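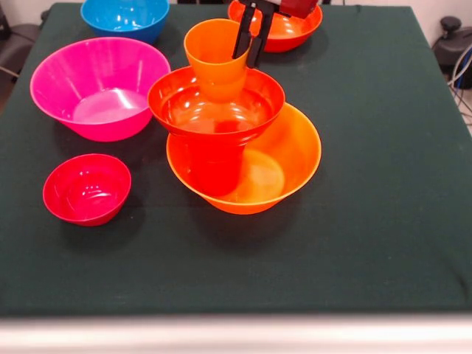 Figure 1. Plastic bowls in bright colors and an orange plastic cup on a dark green cloth.

4. Color Terms in the Kitchen Records

4.1 Source material

The records examined in this section come from six shared kitchens in the Tallolley district. Each kitchen keeps a running list of the tableware it lends to households for weddings, funerals, and school events. The lists are written by hand, usually by the person on duty at the time of the loan, and they were copied for this study in the form in which they were found. Spelling was left as written. Entries that gave no color at all were kept in the count, as the absence of a color word is itself of interest to the analysis. The closing date for the material was 15 May 2018, and loans entered after that date were left out.

The full set contains 859 entries. An entry was defined as one line naming one type of object, whatever the number of pieces lent. A line reading "bowls, blue, and cups same" was therefore split into its parts and treated as separate entries, with the color word carried over. Two coders, Rasha Nimri and Theerawat Yimyam, worked through the set separately. Where they disagreed, the line was read again by Jihad Khoury, whose decision was final.

4.2 Basic and extended terms

Following Daher and Kołodziej, we separate basic terms, such as "red" or "blue," from extended terms. The second group takes in compounds ("orange-red"), terms with a light or dark modifier, and terms borrowed from objects or materials ("brick," "milk," "plum"). The writers used basic terms for most of the metal and glazed ware. Extended terms gathered around plastic ware, where strong colors are common and where one shape is often stocked in several shades.

The choice of term depended heavily on what else was on the shelf. A writer at the Pustetti kitchen who had only one kind of blue bowl to lend wrote "blue" throughout. Once a second, paler kind had been added to the stock in September, the same writer began to use "light blue" for the new bowls and kept plain "blue" for the old ones. The older term was never given a modifier of its own. This pattern, in which the first member of a pair keeps the bare word, was found in every kitchen whose stock changed during the period covered.
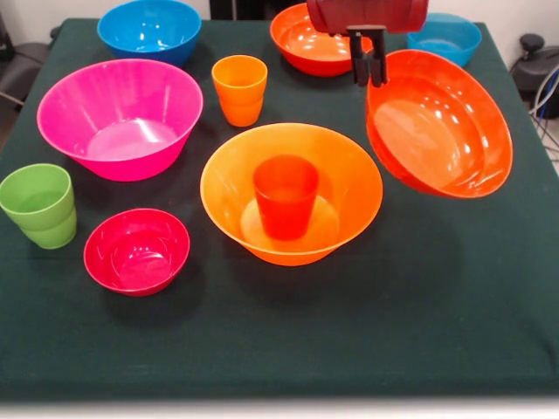
Figure 2. Bright blue bowl at the back left and paler, more turquoise bowl at the back right corner.

Contrasts of the kind shown in Figure 2 proved easy for the coders, who agreed on nearly every line in which two blues were set against each other. The border between orange and red was harder. Some writers placed any warm, strong color under "red" and used "orange" only for cups. Others wrote "orange" for bowls and cups alike. The compound "red-orange" appeared in the Ular kitchen alone, and there only in the hand of one writer. We have coded it as an extended term but do not treat it as evidence of a wider local habit.

Pink presented a separate problem. The word was used freely for pale and strong shades, and modifiers were rare. Writers who did feel a need to mark a stronger pink turned to the names of drinks and flowers. These names varied from one kitchen to the next and were not always understood by those who had to check the goods back in. Several returns were questioned for this reason, and the original line was crossed out and replaced with a plain "pink." 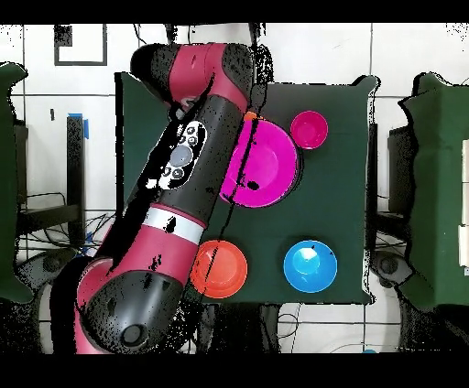

Cloths and covers make up a smaller part of the records, but their wording differs enough from that of the bowls and cups to merit a separate note. A tablecloth was seldom named by color alone. Writers gave the size first, then the color, and then any stain or tear, so that the color word often stood in the middle of a long line. Dark modifiers were far more frequent here than with plastic ware. A covering such as the dark green one on the table would typically be entered as "green, dark," with the modifier placed after a comma, as though added on second thought. The Shimada kitchen used "bottle" for the same range, with or without the word "green." Both forms were coded as extended.

4.3 Missing terms

Lines with no color word were most common for glassware and for serving spoons. They also appeared where the writer had copied an earlier loan to the same household and shortened it in doing so. The coders did not restore a color in such cases, even when the earlier line supplied one.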